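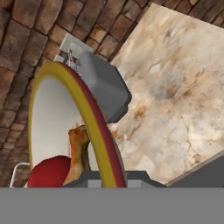 Gripper view of a plate by the simulated counter, Girneo kitchen cell.

The Girneo kitchen cell is a simulated single-arm work cell used for setting up and tuning household handling tasks. Built at Cluvthorpe by Ona Ots and Shaohua Ye, first loaded in March as scene 1456. One white arm on a wood floor, teal cabinets, stone counter, brick wall. Runs on the Skollix scheduler.

Setup

Base pose is set first, then joint zeros, then the gripper camera. The gripper shows along the bottom edge of the camera view and should sit level there - if it tilts, the camera offset is wrong and gets redone before anything else. Joint zeros are checked one at a time, base to wrist. A full pass takes around 14 minutes.

Microwave station

Fixed appliance, wall oven directly underneath. Approach is from below, fingers up, near the vertical door handle. Door hinge friction was retuned by Pylyp Kravchuk after the early builds, when the door swung to far and caught the forearm.

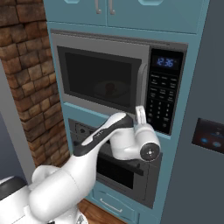 Contact tuning

Done with the door open. Gripper tip against the rim of a bowl, low force, contact readings logged. Thin rims need a finer collision mesh, the current one has 2491 faces. Coarser meshes let the tip sink into the dish.

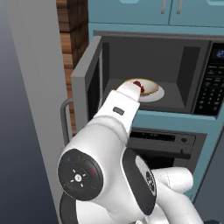 Gripper tip at the bowl rim, microwave door open.

Upkeep

Logs cleared after every seven resets. Drifting wrist zero is the most comon fault, usualy fixed by reloading the joint file. Dalia Šimkus keeps the fault list. Sink side of the room is used for reach checks - arm low by the base cabinets, wrist turned out.

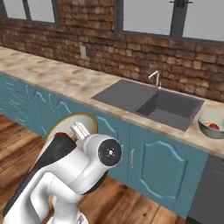 See also

Žukauskas gripper model
Skollix scheduler
Joint zeroing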